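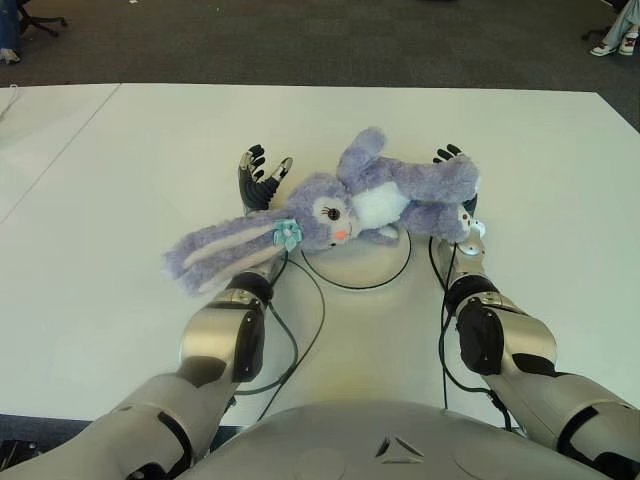 Florian Schwaiger failed the journeyman electrician exam twice before he changed how he studied, and he says the code book was never the problem. He knew the material. He ran out of time looking for it.

Selina Widmer hears that a lot. She teaches the evening prep course at the Mandmont trade center, where the classroom stays open until 9 p.m. and most students come straight from a job site. Her first lesson has no math in it. Students open the index and look things up against a clock until they can find a table in under a minute.
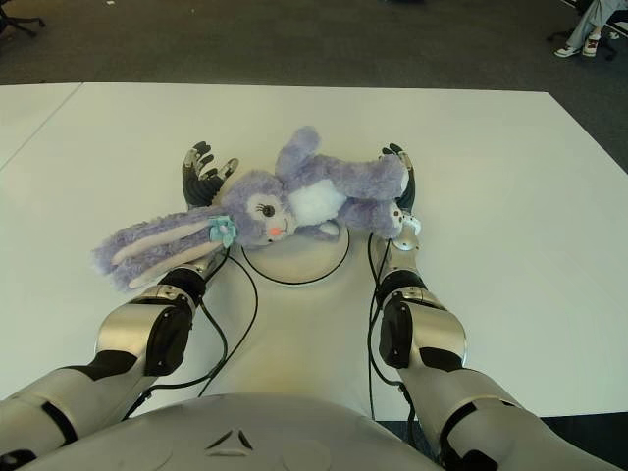

A plush bunny on a white table.

Calculations come in week 3. Box fill, conductor sizing and dwelling loads take up most of the course, and Widmer grades the written steps as well as the answer. A range load copied down wrong on line one -- she sees it every term -- will spoil everything under it.

The course costs $600, and Kender, a local contractor, pays it back to apprentices who finish. Schwaiger paid his own way. He worked 7 hours a week at the kitchen table from November on, mostly on motors and grounding, and passed in the spring.

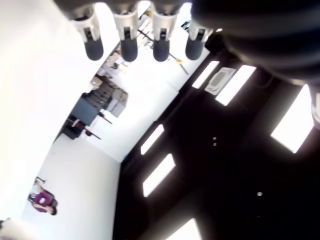 Robotic fingers with dark gray tips.

He is now logging hours toward his master's license. Widmer has lent him her old binder of load problems, and he is up to the section on feeders.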